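Old fortress kitchen wing in Plitovstead will show garrison life

The regional museum of arms in Plitovstead opens a new permanent exhibition on Friday. It is called "Powder, Bread and Iron" and it tells about the soldiers who served in the town fortress in the 18th century. The museum has shown swords and muskets for many years, but this is the first time when a whole exhibition is given to the daily service of the garrison.

The main object is a bronze mortar which was found in the river near Stasiv. It was lifted from the mud by workers who repaired the bridge, and it spent 17 months in the conservation workshop. On the barrel one can read a part of the founder's inscription. The rest was lost when the metal lay in the water.

"We still do not know his full name," said Miroslava Onyshchenko, head of the weapons department. "We know only that he signed with two letters and a small bell. The same bell is on one of the guns in our courtyard, so we think they came from one foundry."

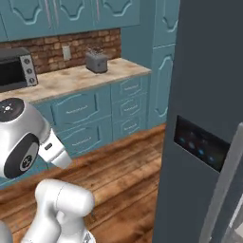 The garrison cooked in the same building where the powder was kept, with only one thick wall between them, and the exhibition pays much attention to this. An inspector's report, which is shown in copy, complains that sparks from the oven were seen near the powder door. The soldiers received rye flour, salt and dried peas, and they had to bake for themselves in groups. It was a very different kitchen from the modern kind with teal cabinets, a large dark gray refrigerator and bricks used for the wall behind the counter. In the fortress the bricks made the oven itself, and some of them can be seen in the second hall, together with a copper kettle, iron hooks and a wooden bread shovel.

The third hall is about gunpowder. Visitors will find there powder measures, a set of sieves and a copper hammer, which was used for barrels because copper does not give a spark as iron does. Near them stands a model of the powder magazine made by Tymofii Zhuravel, a retired teacher of drawing from Sastville. He worked from the plan of the fortress that is kept in the museum archive. The roof of the model can be taken off, and the guide will do this during each tour.

A separate case holds the small things which were dug out near the north gate. There are musket balls, uniform buttons, gun flints and clay pipes. In total the museum shows 60 finds from this place for the first time. The excavation was led by Matvii Hnatiuk, and his team will return to the gate when the ground is dry enough.

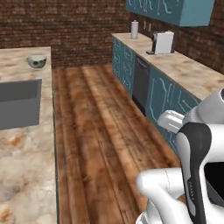 Part of the collection came from private hands. Leen Tarawneh, whose family has lived for a long time near the fortress, gave to the museum a gunner's quadrant and a leather case for it. The instrument helped to set the angle of the barrel before the shot. According to Onyshchenko, the scale is worn but can be read, and the quadrant was probably in use during more than one campaign.

The new halls are on the first floor of the east wing, which was closed for repair of the roof and windows. The museum also changed the lighting, as old textiles and leather suffer from strong light. For this reason the flag of the garrison company will be shown only until December – after that it will be replaced by a copy.

A catalog with articles and drawings was printed by the Edine publishing house in 3000 copies. It can be bought at the ticket desk. Myroslav Yurchenko, who wrote the chapter on mortars, will give a lecture on the opening day at 5 p.m. in the lecture room, and entrance to it is free.

Guided tours are for groups of up to 20 people and should be booked by phone in advance. The courtyard with the guns stays open during the usual museum hours.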